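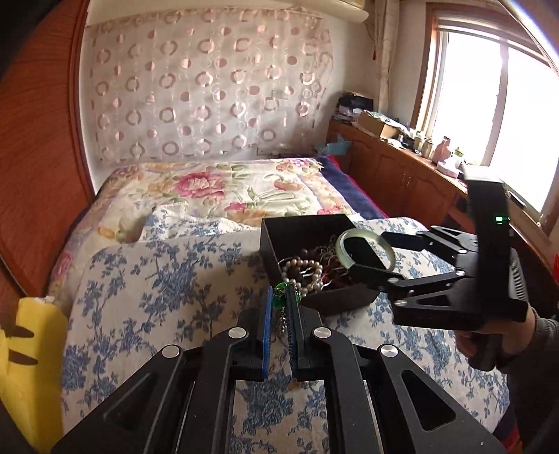 Untangling a jewelry box is a job I put off from February until last week, and then it took me one evening. The first thing I do is spread everything out on a bed, because a bedsheet stops beads from rolling away. Take the big solid pieces out first – a jade bangle lifts straight off the pile, and so does a small green pendant if its chain isn't caught on anything. Pearl strands come next. Lay them flat and don't pull!

Now for the thin chains, which are the real pain. Undo every clasp you can find, then put a drop of baby oil on the knot and work it loose with 2 sewing pins. Go from the middle of the knot outward and keep the ends slack. Wipe the oil off with a soft cloth when you're done (keep it away from the pearls, please).

Before anything goes back in the box, fasten each clasp again and give every chain its own little bag. I bought a pack of 200 and I'll be using them forever – my sister already took a handful.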